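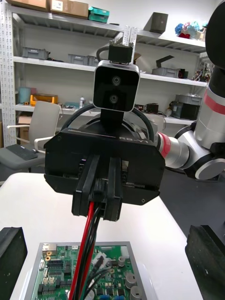

Progress report to the Ravik Fund, January
Niltitz electronics bench, repair and reuse project

Hi all, and thanks for being patient with me on this one! I meant to send it before the holidays and then the shelving arrived, so I spent those days hauling boxes instead of typing.

First the money. Of the $419 set aside for furnishing the room, we've spent all but $72. Most of it went on the white metal shelves, which I love more than a person should love shelves. Grey bins are on the second shelf, the orange tray is one below that, and I've stopped stacking things on the floor (mostly, there's still a cardboard box back there behind the office chair). I'd like to put the leftover toward labels and a better lamp, if that's okay with you.

Now the boards. The plan we gave you said 300 circuit boards checked and sorted by summer. The first batch from Hosseinzadeh came in late and packed every which way, so we started slower than I wanted. We've caught up some since then. Each board now gets its own metal tray on the white table, and it stays in that tray until it's done. Before, we were sliding them around bare and losing track of which one we'd already looked at, which was maddening.

Wiring is still the slow part. The red and black leads have to be held in a bundle and kept clear of the pin headers, and if you rush it you end up doing the whole thing over. I timed a few on my own and got 4 done in a morning. I'm hoping to double that once the Ruleck connectors show up, fingers crossed.

Things I'd still like to fix: the keyboard lives on the chair seat because there's no good spot for it, and the top shelf is turning into a catchall (boxes at one end, bright fabric stuff at the other). A small side desk would sort out the first one. I've seen a used one I like and will send you the price before I buy anything.

Next report in April, with the board count and receipts attached. Come by any afternoon if you want to see the room!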